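The Blanket with the Letter H

On Thursday, at five in the afternoon, Wiebke began with the table, as her aunt always had.

The apartment was on the second floor and the rent was paid until the end of May. Her cousin Torben had offered to come with boxes, but she had asked him for one more evening alone. She wanted to see how Aunt Birgit lived before everything became a list.

The orange and cream blanket was for guests. As a child Wiebke believed the H stood for "home," and Birgit never corrected her. Later she thought it stood for Heinrich, a man who was mentioned 2 times in 21 years.

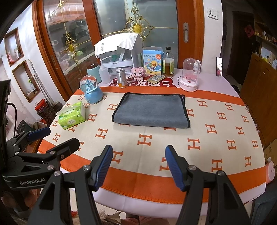 Photo: Seraina Ruchti

She folded the towel again, although it was folded already. Then she looked for a long time at the snow globe. Birgit had told her that a very small queen lived in the castle and was afraid of noise, so in this room one spoke quietly. Wiebke was 5 then, and she had whispered for a whole summer.

"You can breathe normally," Birgit said finally. "She is only a queen, not a doctor."

The telephone rang. It was Torben.

"Did you throw something away?"

"Not yet."

"Nothing at all?"

"I am still at the table," she said, and noticed that she was whispering.

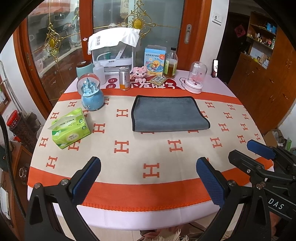

He was silent for a moment. In the street a truck was trying to turn, and she waited until it was gone.

"Take the globe," he said. "I will not fight with you. But I want the duck box, please. She kept my letters in one like it."

"And the blanket?"

"Ask Dörte. Maybe she knows who Heinrich was."

Wiebke promised to call her in the morning. She put down the telephone -- carefully, without a sound -- and went to make tea for one person.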